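Andri Wallner
17/12/2021

Right. The Trulik Winter Mile. I've been asked by three separate people if I'm doing it in February and I've now read the whole entry page, so you're all getting a thread.

1/ It is a mile. I want to start there. One mile, round the boating lake, in the dark, for £20. I can run round the boating lake in the dark tonight for nothing and have done so most weeks since I moved here.

2/ "But it's for charity." Is it? Page says "a portion of proceeds will support local causes". Which portion. Which causes. The old Shetty 10K used to print the hospice's name on the number and put the total up in the leisure centre by Easter. You could go and look at it.

3/ I emailed to ask. The reply said they were "finalising partners". Entries have been open for a month!! You've had people's money for a month and you're still finalising who it's for?

4/ Then the T-shirt. Included if you enter before Christmas, £2 extra for "technical fabric". I own technical fabric. I own a drawer of it. Half of it says Shetty 10K on it and the other half has gone at the armpits.

5/ Field limit is 1000. Has anyone involved stood on that path? Past the café it's wide enough for two people and a pushchair, if the pushchair is polite. Hubert Thaler marshalled there when the Shetty had 200 and he spent the evening pulling people out of the reeds.

6/ "Wave starts." Fine. How many waves, how far apart, who's holding back wave four when it's minus two and they've got kids in light-up wings? Not on the page. The page has a countdown clock and a playlist though.

7/ Somebody's going to say I'm being miserable so let me say what I like. I like that there's a walk option at the same price as the run. I like that dogs are allowed. I like the lights, I've always liked the lights, the big heron especially.

8/ What I don't like is "chip timed by Kernus". For a mile with a pushchair queue in it. The timing on the autumn 5K had Engelbert Eberhard finishing before he started. He's 71 and was very pleased.

9/ And there's a training plan. For a mile. By Skillosness, who want your email and your date of birth before they'll show it you. I gave them an email. Week one is "walk briskly". Week two is "walk more briskly". Week three you have to pay.

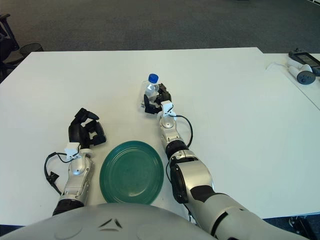 Hand resting on the table, fingers curled

10/ Someone's replied asking about road closures. None that I can find. The finish is on the lake side of the car park and the car park stays open "as normal". Normal for that car park in lights season is over 100 cars trying to leave by one gate with their windows steamed up.

11/ Also no mention of toilets. I'm not being funny, the café shuts at four. If the café's opening late then say so, it'd sell more entries than the playlist.

12/ Yoshinori Arai has just messaged to say he's entered, his whole running group has entered, and would I like a lift. He's a lovely man and he'd enter a sack race on the ring road if there was a medal.

13/ There is a medal. I looked. It's got a bottle opener in it.

14/ To the other Andri (Camenzind), who keeps getting tagged in this by mistake: sorry. He lives nowhere near here and does triathlons. Please check the surname.

15/ So my questions, and I've sent these to the organisers too: what's the charity, how much of each £20 goes to it, how many waves, and what's the plan at the narrow bit. Four questions. I'd take two answers.

16/ If they name a charity and a figure before the early price ends I'll enter, I'll pay full whack and I'll put the T-shirt on over my coat. If they don't, I'll be by the heron with a flask, clapping.

17/ Quick edit, a few of you are saying refunds are "up to 14 days before". Read the next line down. It's a credit for the summer one. There's no date for the summer one.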